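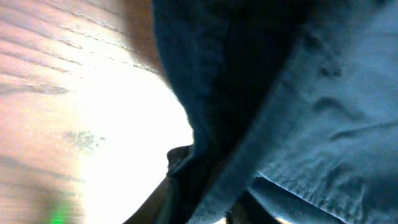 Flarnberg Clothing Reuse Room - Folding and Sorting Team
Progress report to the Manurung fund, January

The denim backlog is shrinking, which is more than we could claim in our last report. We began the period with 19 crates of donated blue things and now have 17. Kartini Latuheru would like it noted that two crates is a trend.

Most of the work happens on the wooden table. Each garment is laid flat, checked along the seams and hems, folded and sent to a shelf. Shirts go quickly. Jeans do not. They arrive with one leg inside out and opinions about staying that way, and the heavier pairs refuse to hold a crease until they have been smoothed down twice.

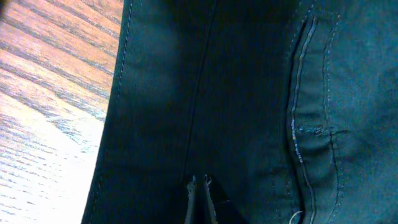

We have settled on legs together, outer seams lined up, then thirds. The old method of folding in half and hoping has been retired, along with the shelf it brought down.

Spending is within budget. The Skasteck shelving is up and mostly level. The labels from Sestton came in the wrong size, so we are trimming them by hand until the replacements arrive - please don't read anything into the scissors line on the expense sheet.

Next period we plan to finish the children's sizes and start on jackets. We would also like to talk about a second table.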